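Trurer Pika 100 dehumidifier: three months in a damp back room

Filed under: Home & Workshop > Air and Damp > Long-term tests

The Pika 100 is the smaller of the two desiccant dehumidifiers Trurer sells at present. It costs 319 pounds, or 398 with the hose kit, the spare filter and a longer guarantee. I bought the cheaper one from the Trịnh hardware shop in Milluvport, at full price, and have run it since April in a ground-floor back room with one outside wall, a concrete floor and no radiator. The room has had a damp problem for as long as I have rented it. Books kept on the lower shelves go wavy by autumn, and the blade of a block plane left out on the bench will show rust within a fortnight.

Desiccant machines work differently from the compressor type most people have met. Air is drawn over a slowly turning wheel coated with a drying material, and a small heater then drives the water off the wheel and into a tank. They hold their output better in a cold room than a compressor does, they weigh less, and they use more electricity for each litre collected. If your room sits at 20 degrees all year, buy a compressor model and stop reading.

Setting up

There is very little to do. The tank slides in from the front, the filter clips in at the back, and the mains lead is long enough to reach a socket on the next wall. The instructions ask for a hand's width of clear space behind the machine. I gave it twice that. On first use it gives off a smell of warm dust that lasted most of an evening and has not come back.

The controls are four buttons and a dial. The dial sets the target humidity in steps of five per cent, from 40 to 70. The buttons are power, fan speed, timer and lamp. The lamp button turns off the display lights, and I use it more than the timer.

Performance

I kept two separate hygrometers in the room, one on a shelf at head height and one on the floor in the far corner. Before the machine went in, the shelf read between 74 and 79 per cent on most mornings, and the corner was a few points higher. With the dial at 55, the shelf reading settled at 56 after four days and has stayed within three points of that since, apart from one very wet week. The corner took longer. It needed nearly a fortnight to come below 65, which I put down to the concrete giving up what it was holding.

The built-in sensor reads low. When the display says 55, both of my meters say 58 or 59. Set the dial one step drier than you want and the matter is dealt with.

Running cost is the weak point. My plug meter shows 398 watts on the middle setting with the heater on, and the heater is on most of the time for the first week. After that the machine cycles. Over the whole test the plug meter recorded 100 kilowatt hours. Whether that is acceptable depends on your tariff and on what you keep in the room.

Noise

On low it is a steady hiss and can be ignored. On high it is too loud to hold a telephone call beside. There is also a faint tick as the wheel turns, once every few seconds, audible only on low. I stopped hearing it after a week. A visitor noticed it at once.

Tank and hose

The tank holds two litres, a fair amount for a machine of this size, but the handle is a thin moulded strip and the tank flexes when full. Carry it with both hands. The float that shuts the machine off has worked every time. The hose outlet is at the rear, under a rubber bung that is hard to remove with fingers - I used pliers, gently. Any hose of the right bore will fit, so the kit is poor value unless you want the spare filter as well. 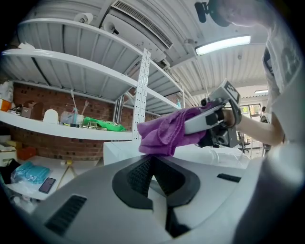 AIR & DAMP / UPKEEP

The filter wants a vacuum every two weeks and a rinse in warm water every couple of months. It must be fully dry before it goes back. After rinsing, mine took until the following evening on a windowsill. Replacements are listed by Trurer under part number 1394 and were out of stock both times I looked.

The casing marks easily, and a damp cloth removes most of it. The feet are hard plastic and slide on concrete. Stick-on felt pads cured this.

Verdict

A competent machine for a cold room. It holds its setting, shuts off when it should and is light enough to move with one hand when the tank is empty. Against it are the running cost, the optimistic sensor and the tank handle. At 319 I would buy it again. At 398 I would not.

Comments (3)

dampcellar: Same reading on my sensor, low by four points. Trurer told me it was within tolerance.

Oakapple: Does it restart by itself after a power cut? My old one did not and I lost a weekend's drying.
 - Reply from the reviewer: Yes, at the last setting. The timer is cleared though.

m_harrow: The bung on mine split when I pulled it out. Worth warming it with a hairdryer first.

Tags: dehumidifiers, desiccant, Trurer, cold rooms

Contact the site | Copyright of the author, all rights reserved | Back to top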